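Grippers for the laundry trial: buy 2 or 8?
3 replies · 1 share

toonj
Need to get the order in to Flenda before the price changes. They quoted 1193 per hand-held gripper, spare fingers extra. Kobe De Haan wants 8 so all the Flirstead homes can start together. I'd buy 2 and see how the fingers wear on knitwear. 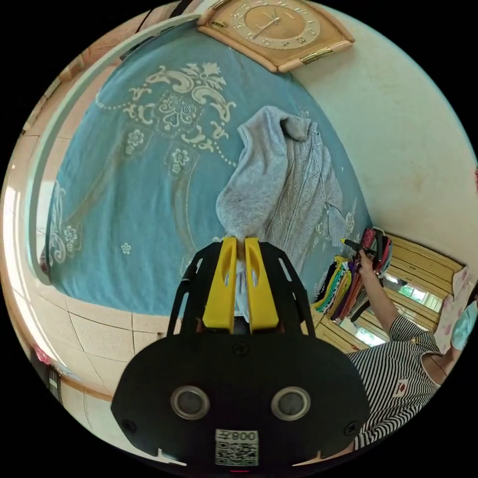 Budget also has to cover storage and somebody's time checking recordings.

raltisov_fan
Two is too few. One breaks and you've lost half your kit.

kobe_dh
Agree with that. Spare fingers are 80 a set and we'll go through them on jumpers and bedding.

toonj
Then I'd go to 3 and a box of fingers. Still not 8.

kobe_dh
Fine for now, but put the rest in the July budget.

Share (1)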